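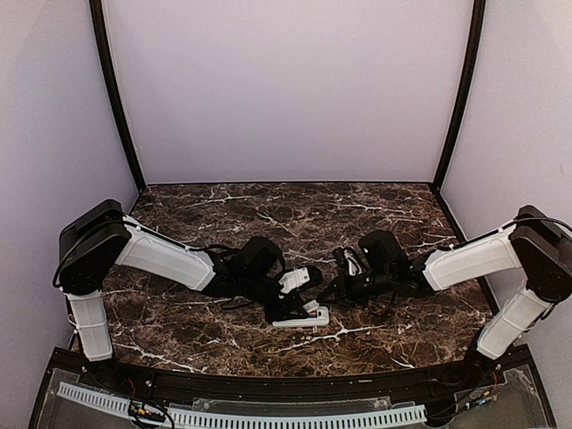 Posted by Sadia Talpur in August | 2 comments

Okay, tiara people, I finally made it to the Harmont exhibition! I'd been putting it off all summer, and then Faisal Memon offered to drive, so off we went. There are 121 pieces on show, and I'm pretty sure I sighed at every case. My favorite was the Warraich tiara — it's so much smaller than it looks in the old wedding portraits, and the pearls have this lovely creamy glow. Faisal liked the sashes (he always likes the sashes). We stayed 20 minutes past when we meant to leave and I'd go back tomorrow.
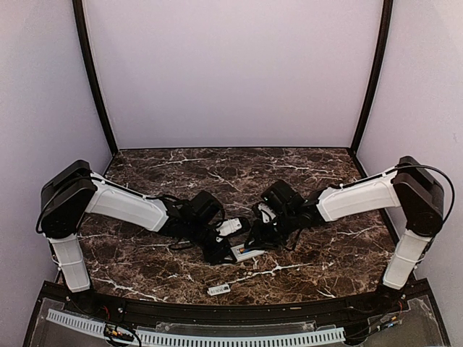
Two arms over the marble-patterned tabletop

More on the brooches next time, I took so many notes!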